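Workshop Notes: The Rack Is Not Finished

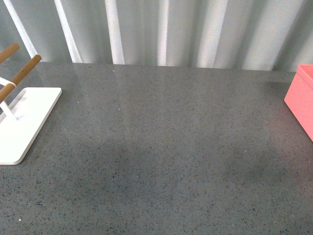 I joined the Kakeo build in August as the resident doubter, and I'm still in the job. The plan, for anyone who skipped the last few newsletters, is an arm that puts cups away on a rack by itself. We have a Clikari kit arm, a secondhand controller and a lot of opinions. My own opinion is that we picked a task a six-year-old can do and then made it as hard as we could. Take the wooden rods. They slope up and have rounded ends, so a cup has to come in at the same slant as the rod or it knocks against the tip and gets pushed away. The speckled gray counter is another sore point with me. I asked for something plain under the rack, because our cheap vision software sees a cup in every third cluster of dots. I was told the software would learn. It hasn't yet. The pale curtain at the back is my one win, and even that has bright stripes down the folds when the light comes through, so I'd call it half a win.

Now the numbers. We ran 200 attempts last month with the cup always starting from the same spot. The arm hung it up 23 times. Some people here think that's encouraging. I think if you closed your eyes and threw the cup you might get one or two on, so yes, we're ahead of throwing. Most of the misses came from the wrist, which sags a little more the longer it runs. We've tightened it, shimmed it and tightened it again.

There's a proposal to buy the Wattanapong wrist joint, and that would bring our spending to nearly $600. I voted no. Before we spend anything I want to see the same test done with the base plate clamped down. It just sits on the counter now, and a small bump to a rod could turn the whole rack before the next try. That costs us 2 clamps from the drawer by the drill press. If the score doesn't move, fine, buy the wrist and I'll stop complaining about it (I'll find something else).

Also, please stop telling visitors it "does the dishes." It does not wash anything. It hangs up a cup, sometimes, if you put the cup where it likes it.

The log sheets are in the Ultulside binder on the shelf over the parts bins. If you run the arm, write down the misses too -- all of them, including the ones you think were your fault. Two pages have nothing on them but successes, and I don't believe either one.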